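Hola a todos, va el avance de noviembre sobre la prueba de Jundano, el kit de simulación que nos ofrece Bakhtiari. Ya tenemos montada la sala virtual, con el brazo sobre su pedestal en un extremo de la mesa y el rack en el otro. Me costó más de lo que prometía el manual - perdí una tarde entera con las licencias - pero carga bien y se mueve con soltura.

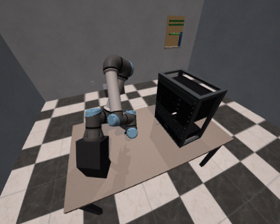 Forough Khosravi | Proyecto Leltlow | noviembre

De las 13 tareas del plan llevamos 5 cerradas. Las que faltan son casi todas de acercamiento al rack, y ahí es donde quiero gastar lo que queda del periodo de prueba. Lo que más me está gustando es la vista circular desde la pinza, con los dos dedos abiertos delante y el rack detrás. Deforma muchísimo, claro, y la plaquita de abajo del rack no hay quien la lea. Ya se lo he comentado a su soporte (¡majísimos, por cierto!) y me han pasado dos ajustes de resolución para probar.
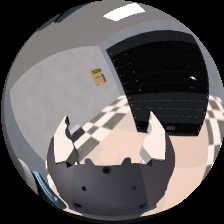 Lo que necesito de Preltcombe

Una ampliación de la licencia por 12 semanas y el visto bueno para comprar otra tarjeta gráfica. Si me contestáis pronto, sigo con las tareas del rack sin parar - el presupuesto os lo mando aparte.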